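Folding padded jackets by hand-held gripper: notes for sorting staff

These notes are for staff at the Ternness garment care depot who are moving from hand folding to recording folds for the automated line. Read them alongside the Budon station guide. They assume you already know how to fold a coat.

The job changes in one respect. You used to be paid for finished pieces, and the target was 79 a shift. On the recording rota you are paid by the hour, and a slow, clean fold is worth more than a quick one.

1. Lay the jacket out flat and spread the body panels.
2. Fold one sleeve inward over the body. Leave the other extended until the first lies still.
3. Take hold at a seam or hem where you can. Padding between the seams slides out of the fingers. 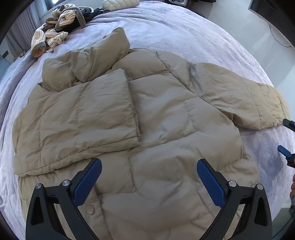

Manolis Lazaridis: I folded by hand for years and my wrists were fine. With the grippers I need a break every half hour, and the rota doesn't allow for one. Will that be looked at before January?

The rota has been changed. Recording blocks are now 25 minutes with ten minutes off, and the break is paid. Anyone with wrist or thumb pain should tell the shift lead and go back to hand folding — this doesn't affect the hourly rate.

4. Bring the second sleeve in, then fold the body from the hem towards the collar. Keep both grippers low.
5. If you lift the jacket, lift it slowly. Fabric held close to the camera fills the view and blurs, and the software then has few fixed points to work from.

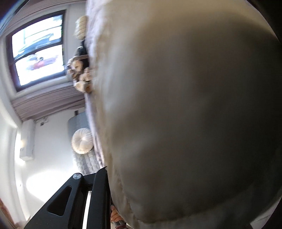 Blurred stretches are flagged by the Nultimari software and trimmed. A fold that loses too much is rejected, but rejections are not counted against the person who made it. Repeat the fold once and move on.

6. Shake the jacket out and start again from a different position. Identical starts are of little use.

The first batch is set at 4,000 folds, of which 2,344 have been accepted. When it is complete the line will take over plain padded jackets only. Hoods with fur trim, repairs and anything stained stay with the hand tables, and so does final checking. Staff from the recording rota have first choice of the checking posts. Put your name on the sheet by the Kokkinos press.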